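Tollow Science Club > Robots > How Robots Learn

Can You Teach a Robot by Holding Its Hand?

By Suha Shboul

Think about how you learned to tie your shoes. Did somebody hand you a sheet of paper with every finger movement written on it? Probably not! Somebody sat down next to you, made the loops slowly, and let you try. You watched, you got it wrong, you watched again, and one day the bow stayed put.

Robots can learn that way too. People who build robots call it learning from demonstration. A demonstration is just a fancy word for showing.

For a long time, the usual way to make a robot do a job was to write a program. A program is a list of steps, and the steps have to be very exact. Move the arm forward this far. Close the fingers. Lift. That works great in a factory where every part arrives in the same spot every time. But try it in a kitchen! Cups get moved. Spoons hide under napkins. Somebody leaves a sock on the counter. You would need a new list of steps for every mess you could think of, and then your little brother would come up with another one.

So let's show the robot instead. There are a few ways to do it.

The first is to grab the robot's arm and move it yourself, like helping a friend swing a bat. Sensors in the arm remember how every joint bent.

The second is remote control. You move a joystick or a special set of handles, and the robot copies you from across the room. It's a bit like a video game, except that if you drop the egg there is a real egg on the floor.

The third way is my favorite, and you don't even need the robot to be there. You hold the robot's fingers in your own hands and do the job with them.

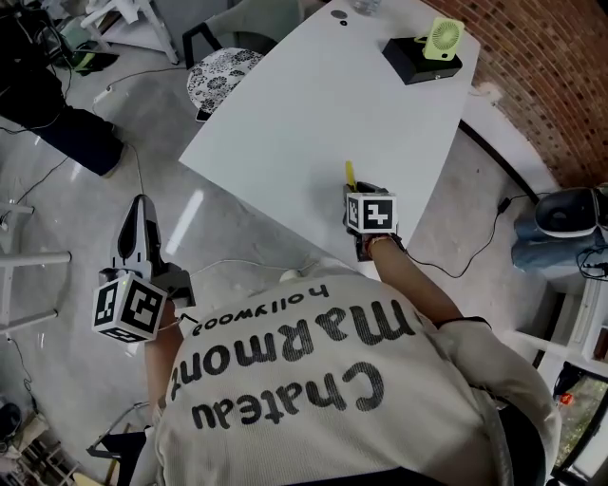 Grippers are what we call a robot's fingers, and most of them have a lot fewer than you do. Pinching is what they're best at. When you work with one in each hand, you have to do everything by pinching, and wow, does that change how you think about picking up a pencil! Look for the white cubes with the black-and-white squares all over them. Each gripper has its own cube. Patterns like those are called markers, and a camera can use them to work out where something is and which way it is tilted. It's a little like putting a name tag on the tool and a compass on it at the same time. If you turn your wrist, the cube turns with it, and the squares look different to a camera.

Now, one demonstration is not enough. Imagine you only ever saw one person tie one shoe. What would you do with a boot? A robot needs to see a job done many times, with things in different places. For a practice project called Clamero, our club made up a task: pick up a block and put it in a bowl. We did it 253 times! We took turns, 30 tries each before swapping, and we moved the bowl every 5 tries. My thumbs were so tired.

Mistakes can be useful, by the way. If you fumble the block and then pick it up again, a robot that learns from you may get to see how to fix a fumble.

There is one more trick, and it has to do with eyes. Your eyes are in your head, but a robot can have a camera right by its fingers. That makes the world look pretty strange.

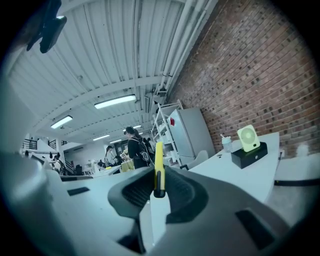

A gripper's view of the room. The lens makes the brick wall bend!

A very wide lens like this is called a fisheye. It squeezes a huge amount of room into one round picture, so the camera can catch the fingers up close and the ceiling lights far away at the same moment. Straight things near the edges come out curved. A computer doesn't mind, as long as all its practice pictures are curved in the same way.

After all the showing, a computer studies the recordings and looks for patterns. When the fingers were here and the block was there, what did the person do next? Then the robot gets its turn. Often it misses. So you go back and show it some more.

Try it at home

You need two pairs of kitchen tongs, a cup, 7 cotton balls and a friend. Use the tongs to move the cotton balls into the cup while your friend watches without talking. Now let your friend copy you. Then move the cup and switch jobs. What did your friend pick up just from watching, and what did you have to show twice?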